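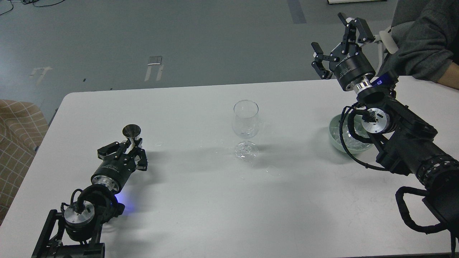
**dede_z**

OK so the drinks project is alive again! Ohemaa and I have had both arms on the white table at the shared shop for most of December and the left one can finally hold the funnel upright without me standing there holding my breath. Left arm does funnel, right arm does ice and pouring. That's the plan anyway.

My problem is the handoff in timing. Left wants to park over the glass, right wants to come in from the other side, and my planner (Testari, the free version) sees the two of them as one giant obstacle and gives up. Out of 242 simulated runs it found a path in 4. Anyone got a two-arm setup behaving in something this tight?

**fatbridge_kwaku**

Your table is too small, sorry. I had the same thing until I moved the bases apart by a forearm's length. Also a stemmed glass?? Use a tumbler until the motion is solid. Those things tip if you look at them.

**dede_z**

Tumbler is cheating :) The whole point is Ohemaa's sister's party and she wants proper wine glasses. And the bases are bolted, I'm not redrilling.

**e_ezeani**

Don't redrill. Kwaku says this to everybody. What are you using for collision shapes on the gripper? If it's the default box, it's way fatter than the real fingers. I swapped mine for three capsules and the planner stopped complaining the same evening. Do the cables too while you're in there - one long capsule for the loop at the elbow, or it'll happily drag your harness through the ice bowl.

**fatbridge_kwaku**

I do not say it to everybody. Adom's was a different case.

**adom_g**

It was the same case and I redrilled and it didn't help lol

**dede_z**

Ha. Ok trying capsules tonight. Ekaette, do you keep the funnel as part of the gripper or as a separate object?

**e_ezeani**

Attached object, with a bit of padding on the wide end. And wipe the table between runs, my suction feet slid on a puddle once and I lost a whole calibration.

**dede_z**

Padding, got it. Will post the config if it works. Still voting no on tumblers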